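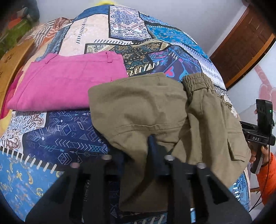 Pink pair folded, khaki pair still to go.

The left gripper was pulling again. I'd been telling Vandana this since lunch and she'd been telling me it was my elbow.

"Hold it level," she said, "and squeeze."

So I squeezed, and the two fingers came together on the khaki cloth like they always did, only one got there a hair before the other (I swear it did!), and the whole pant leg went sideways with it.

"Elbow," said Vandana.

Now, I'd looked after that pair of grippers since November. I'd wiped the pads, snugged the screws, wound up the cables every night, and I knew the left one the way you know a car with a bad door. I got out the little Toft driver, the one with the chewed handle, and gave the pivot screw a quarter turn. Open, close. Better. Another quarter turn and it got stiff, so I backed it off again and sat there on the edge of the bed, opening and closing the thing like a lobster.

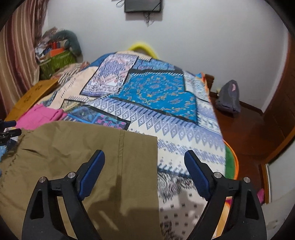
Viktória called while I was at it. She wanted to know if we'd hit 100 folds yet, and I said we had 20, and she went quiet in that way she has.

"It's a screw," I said.

"It was a screw at Grasunetti," she said, "and that took you 2 days."

Which was fair! But that one had been a stripped thread, and this was only a bit of slop, and I told her so at some length while Vandana smoothed out the patchwork bedspread and pretended not to listen.

When I hung up I tried the khakis again. I took the cloth near a seam, nice and easy, and waited for the tug to one side. Nothing. Both fingers landed together. I did it five more times just for the pleasure of it.

"See?" I said.

Vandana reached over and moved my elbow in an inch.

"Now do it," she said.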